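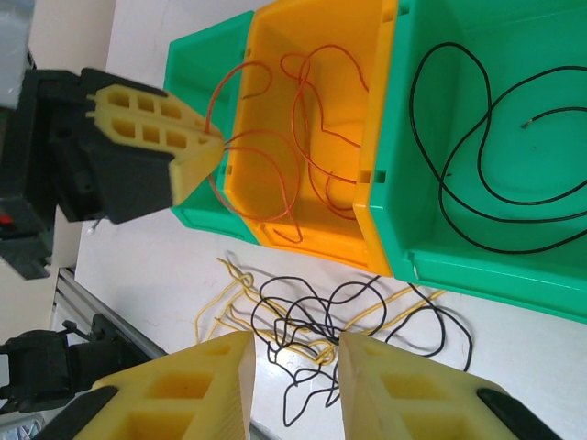 ## Re: wire sorting cell, second arm dropping out mid-task

Sunday, 10 February 2019

> The left arm has stopped twice more since Friday. Both times it was
> over the bins with a wire in the fingers, the servo fault came up on
> the console and the arm went limp. The right arm kept going for a
> bit and then hit its own timeout. Is this the same fault the Dadham
> cell had in June? If so, what did you change? We have been clearing
> it by cycling power, and I would like to stop doing that before
> somebody has a hand in there.

Same symptom as Dadham, different cause as far as I can tell.

At Dadham the supply was sagging when both grippers closed together. I went through your logs from the Grollon cell last night and the voltage is flat right up to the fault. What does move is the gripper current on the left arm. It climbs to the limit, stays there for 200 ms, and then the Kapoor driver board shuts down the whole chain, shoulder included. That is why the arm drops instead of just letting go.

I think the fingers are closing on a strand that is still caught in the pile. The arm lifts, the wire goes tight, and the gripper squeezes harder to hold position. Yellow and black tangled together on the table is the worst case for this. A single coil in a bin should give much less trouble. A loop can also catch in the cut-outs of the fingers, so check there when you find the arm down.

What I would do, in this order:

1. Stop cycling power with the arm raised. Support the forearm first, then use the stop button. It falls faster than you expect.
2. Set the gripper current limit to 90 percent of what it is now. The setting is in the Arkon config file, under the left arm only.
3. Change the fault action from "chain off" to "hold". You need firmware 22 or later for this — older versions accept the setting and ignore it.
4. Slow the lift after each grasp and abort if the current rises before the wire is clear of the table.

Run 2000 cycles with loose wire before you call it fixed. Dadham looked fine for two days and then failed again.

Please keep people out of reach while it is powered until step 3 is done and tested. Send me the next fault log even if it looks like the others, and note which color it was holding.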